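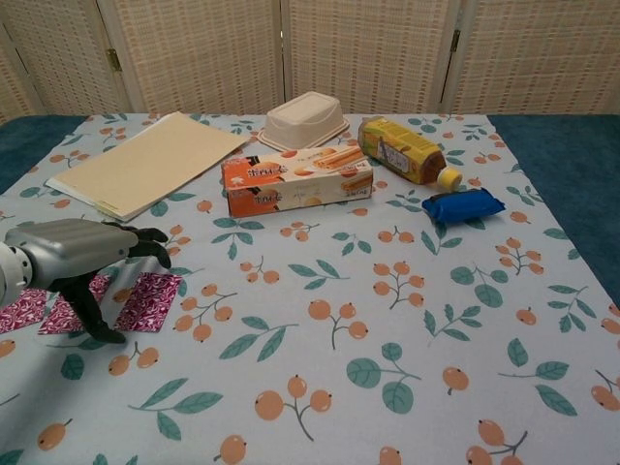 Marbled squares on the orange-fruit cloth, with snacks and a drink to hand.

June, by the Fadstead Table Diary
Filed under: Tablecloths & Textiles / Small Makes

I have been hoarding patterned fabric for longer than I care to admit, and this month I finally got a whole pile of it out of the drawer and onto the table. What a treat! This gallery page starts with my favourite pairing of the lot, and I've put some notes underneath for everyone who wrote in after the spring page wanting to know what goes with what.

The tablecloth first, as it gets the most letters. It's pale blue with clusters of round orange fruit on thin stems and teal-green leaves, and the pattern carries on right across. I found it on the Sunday market at Takevlow, folded up at the bottom of a crate of curtain linings, and I very nearly walked past. It has been on this table ever since and I still get a little lift when I come in with my tea and see it (mornings especially, when the light is on that side of the house).

Then the marbled pieces. Magenta, burgundy and white, all swirled together like the endpapers of an old book. They came in a bundle of offcuts from a shop in Qudah, and I'd been saving them for something dark and serious, a navy or a charcoal. I put them down on the blue cloth while I was looking for my pins and that was that. On paper they should fight horribly with orange fruit. They don't! The blue calms everything down and the pink goes richer next to it. I turned one square so it sat like a diamond and liked it so much that I'm going to set the finished ones that way.

The beige paper towards the back is a good thing to have near fabric like this. If you are trying out a busy print, lay it against something plain before you decide. Your eye needs a rest, and you'll see the colours properly when you look back.

Snacks are compulsory on sorting days. The box has rolled wafer sticks and round biscuits on the front, and its orange and red could have been chosen to go with the fruit. The bottle with the yellow and green label is just as cheerful. I do love it when the shopping matches the table.

A few bits for those who asked:

The offcut bundle cost me 500 at Qudah, wrapped in brown paper and tied with a bit of selvedge. They had a larger one at 800 which I am still thinking about.

I cut my squares at 30 cm and hem them by hand, with a narrow double fold. A machine hem is quicker and perfectly nice, but I like having something to do with the radio on.

Wash dark pinks on their own the first time, in cool water, and dry them flat out of the sun.

Next up is the striped cotton from Tukholm, which is green and cream and very crisp, and which I haven't dared cut yet. If you have a marbled fabric of your own on an unlikely tablecloth, do send it in, I'd love to see it.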